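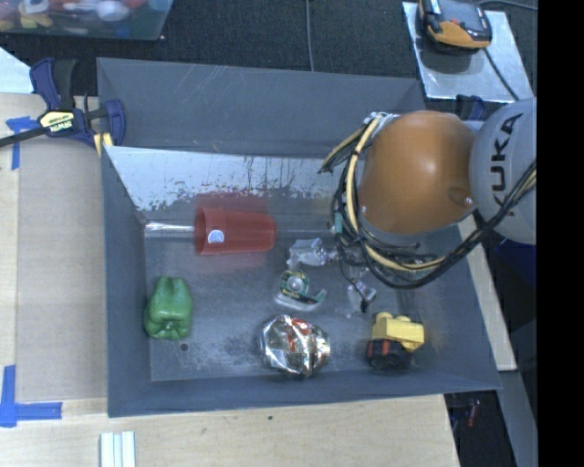 I learned to swim this year, as a grown adult, and several people here asked me how it went. So I am writing it in one thread. It will be long, please mute me if you are not interested in water.

---

In the town where I grew up there was a river, but we were told to stay away from it, and the nearest pool was two hours by bus. So I did not learn as a child. Later I became very good at holding the bags on the beach.

---

In April I signed up for the beginners' group at the Messka pool. I had walked past this building for years on my way to the Arancibia market and had never looked at the opening hours.

---

The registration is done through Nodach, the same website where you reserve tennis courts. The adult beginners are hidden under "Other activities", after the chess. I say this because I searched for a whole evening under "Swimming" and found only courses for babies and for people who want to do triathlon.

---

You get a card with a number. Mine is 3264. The card opens the gate and also the locker, but you must hold it flat against the lock until the green light stops blinking. I was in a wet swimsuit in front of my own clothes for quite a long time before a lady from the water gymnastics explained it to me.

---

The first lesson: we did not swim. We stood in the shallow part, up to the ribs, and breathed out under the water. Breathe in above, breathe out below, again and again. I was a little disappointed. I now think it was the most useful hour of the whole course.

---

What I did wrong until then: I was holding my breath. Then I came up and tried to breathe out and in at the same moment, and of course there is no time for both. If you remember one thing from this thread, blow bubbles.

---

Second lesson, floating on the back. The teacher said "look at the ceiling and let your ears go in." The ears were the problem. When the ears are under, all the voices disappear and you hear only yourself. I stood up every time. Another woman in the group could do it at once and fell almost asleep.

---

I practiced the ears at home in the bathtub. I recommend it very much, it costs nothing and you can do it with the radio on.

---

About equipment. I bought goggles from Triltuvix, the simple model with the soft rubber, and they are fine. My first pair was from the supermarket and it let the water in on the left side, always on the left. You do not need fins or special gloves in the beginning. You do need a cap if you have long hair, and you need sandals, the floor between the showers and the pool is very slippery.

---

A small advice for the cap: wet your hair before. I pulled a dry cap over dry hair for 3 weeks and thought that pain was a part of the sport.

---

Now the deep end. I was afraid of it more than of anything, and I want to be fair to people who have the same fear, it is not silly. I knew that the water there holds you the same way. My legs did not know it.

---

What helped me was to go along the wall, with one hand on the edge, and to do it at the start of the lesson when I was still fresh. Then two fingers on the edge. Then the hand above the edge, not touching. I passed the blue line like this and noticed it only when I had to turn around.

---

Does it get expensive? The course was paid in 2 parts, and the card lets you come for free practice on the days between. If you go in the morning before seven, you will have a slow lane almost for yourself. After six in the evening the club comes and makes waves — I drink a lot of pool on those evenings.

---

The older swimmers are very kind, but they will give you advice, and each one will give you different advice about the legs. I say thank you and continue with what the teacher told me. When the course was finished I asked her about the legs, and she said they were good enough, do not think about the legs.

---

Today I can swim the length of the pool in breaststroke, turn, and come back. It is slow. I stop at the wall and pretend to fix my goggles. Front crawl I can do for half of the length, then I lose the rhythm with breathing and change to breaststroke as if I had planned it.

---

Someone asked if I would swim in the sea now. Close to the beach, yes, where I can stand. For the rest I want another course first. The next level starts after the summer and I have put it in my calendar, the Nodach page fills up very quickly.

---

If you are thinking about it and you have questions about the Messka group, write them under this thread. I answer in the evening, when my hair is dry.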